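Search this site
Enter keyword

Student Project Report: Predicting Course Withdrawal from Early Coursework Records

Prepared by Maëlys Brunet and Alfie Ackroyd
Supervisor: Radomír Procházka
Department of Data Analysis, Velitz College

1. Purpose

The project examined whether a simple statistical model could identify students likely to withdraw from an introductory course before the midpoint of the term. The department asked that the method be one that advisors without technical training could read and question. For that reason the team limited itself to logistic regression and a single decision tree.

2. Data

The registrar supplied 700 anonymous student records from past sections of the introductory course. Each record held attendance, the dates on which assignments were submitted, quiz scores and final enrollment status. Of these students, 107 had withdrawn. Names, ages and home addresses were removed before the team received the files.

Late submissions were recorded differently by different instructors. Some entered the true date, while others entered the due date and reduced the grade. Marcelle Pichon of the registrar's office helped the team locate the affected sections. Where the true date could not be recovered, the field was treated as missing.

3. Method

The records were divided into a training set and a test set of 100 records, which was put aside until all choices had been made. Only information available by the end of week 6 was used. An early version of the model performed far too well. The cause was a quiz field that the system filled with zeros after a student withdrew, so the model was in effect reading the answer. The field was rebuilt from dated entries and the work was repeated.

4. Findings

Gaps between submissions were more useful than quiz scores. A student who submitted work irregularly was more likely to withdraw than one who submitted weak work on time. The decision tree was easier to explain to advisors, but its branches changed when a small part of the training data was replaced. The team recommends the regression model, with its weights printed in full beside each result.

The model should not be used to deny enrollment or financial support. Its output is a reason to contact a student and has no other standing.
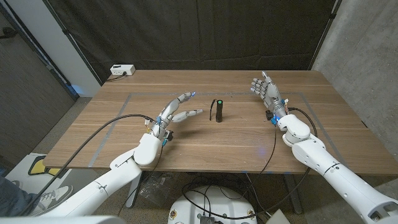
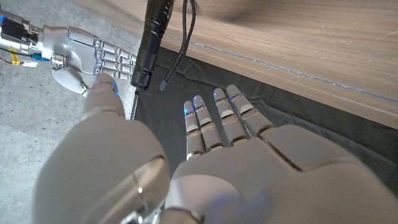
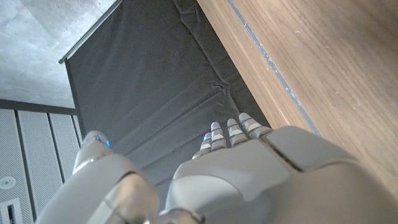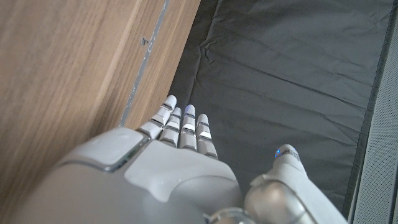

Page last changed: October 27, 2022

5. Further Work

The test set was small, and the results should be checked against records from a second course. Corentin Rey has agreed to continue the project and will begin with the submission date problem described in Section 2. The cleaning scripts and a list of field definitions are held by the department office and may be requested by enrolled students.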